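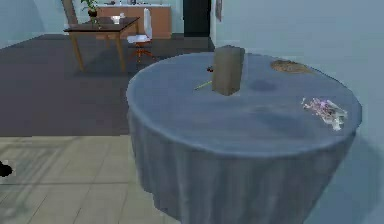 Round table with floor-length cloth

Vuvetard: The Complete Series, Collector's Box

All 19 episodes of the family drama, from the first dinner at the Brarnness house to the long-awaited court scene. Two seasons, in one box, with English subtitles for every episode.

About the series

When the shipping owner Bjarnason dies without a will, his daughter comes home to Brarnness after many years abroad. She wants only to sign the papers and leave again. But her half brother has already sold a part of the company, and the buyer is a man whom she knows under another name. From there, each episode opens one more door of the family's past.

The daughter is played by Dagný Fogh and the half brother by Kári Nørgaard. Iraklis Raptis joins the cast in the second season as the lawyer. The series was written by Shalini Solanki, who also directed the last 2 episodes.

What is in the box

Season one, ten episodes, on three discs
Season two, nine episodes, on three discs
One bonus disc
A booklet with an episode guide and a family tree (please do not read the family tree before you finish season one, it gives away the wedding)

Bonus disc

The bonus disc has a long talk with Shalini Solanki about how the ending was changed during the writing. There are also scenes which were removed from episodes four and eleven, and a short film about the music, with composer Halfdan Sveinbjörnsson. He plays the opening theme in its first version, which is much slower than the one we know from television. The bonus disc has subtitles also, except for the removed scenes.

Details

Publisher: Pellumine
Item number: 1568
Running time: around 45 minutes per episode
Sound: stereo
Picture: widescreen, color
Spoken language: original language only, no dubbed version
Subtitles: English, can be turned off

Good to know before you order

The episodes are the same length as in the first broadcast. In the later reruns some of them were shortened, and the scene at the harbor in episode seven was missing completely. In this box it is included.

The earlier single box of season one has the same picture quality as this one. If you already own it, you can buy season two separately, but the bonus disc and the booklet are sold only with the complete series.

The outer box is made of firm cardboard. A small mark on a corner can happen in the mail and we do not count this as damage. If a disc does not play, please write to us with the item number and the number of the disc, and we will send a new disc without asking you to return the whole box.

Boxes ordered now will be sent in March.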